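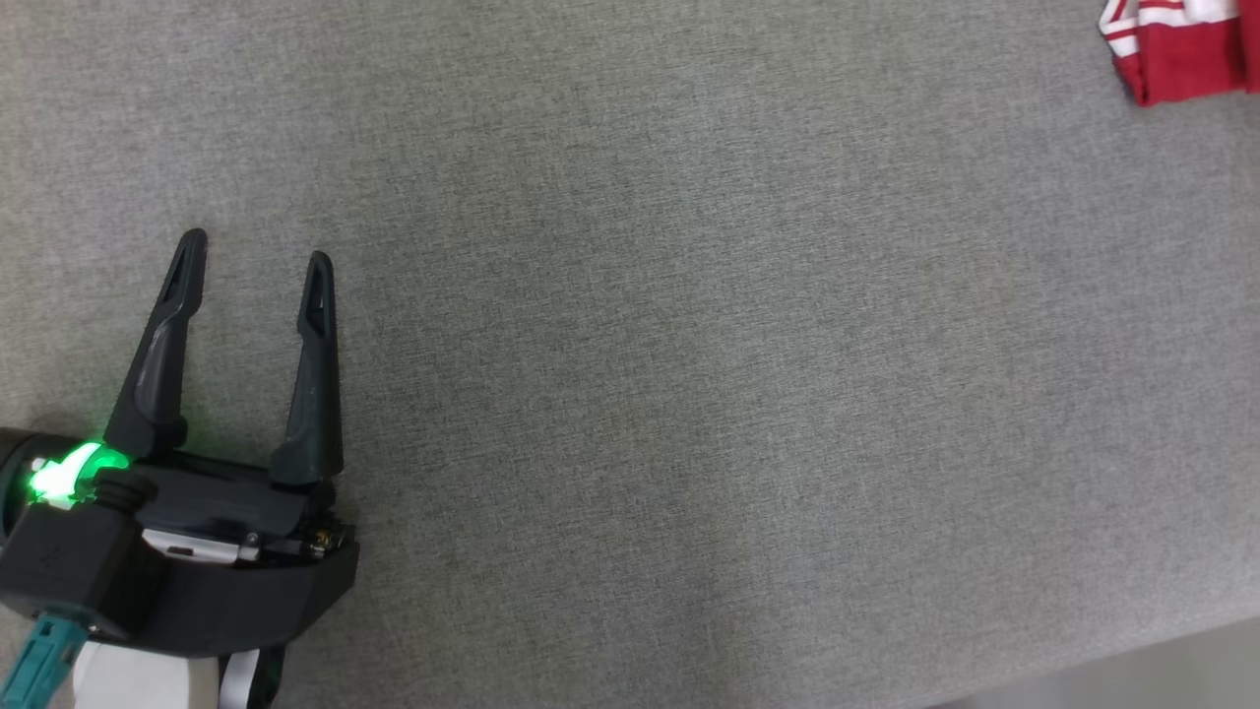 Call for participants: Pramcombe student robotics project, spring term

The Pramcombe robotics club is looking for 15 students to help teach a robot arm to handle clothes and towels. You do not need to know how to program. If you can fold a shirt and pay attention for an hour, you can do this.

Sessions last 3 hours, with a break halfway, and are held in the Lodwood building. You will guide the arm through short tasks — picking up a cloth, moving it, laying it flat — and write down which attempts failed. The team wants 800 attempts by the end of March.

Participants must be enrolled at Pramcombe and able to come to at least 3 sessions. Long hair has to be tied back and loose sleeves rolled up. First-year students are welcome. Club members who worked on the Skikivow gripper last fall may also apply.

There is no pay, but the hours count toward the project requirement for Intro to Automation.

To apply, send your name, year and free afternoons to Yichen Jia, project lead, through the club page. Applications close at the end of January.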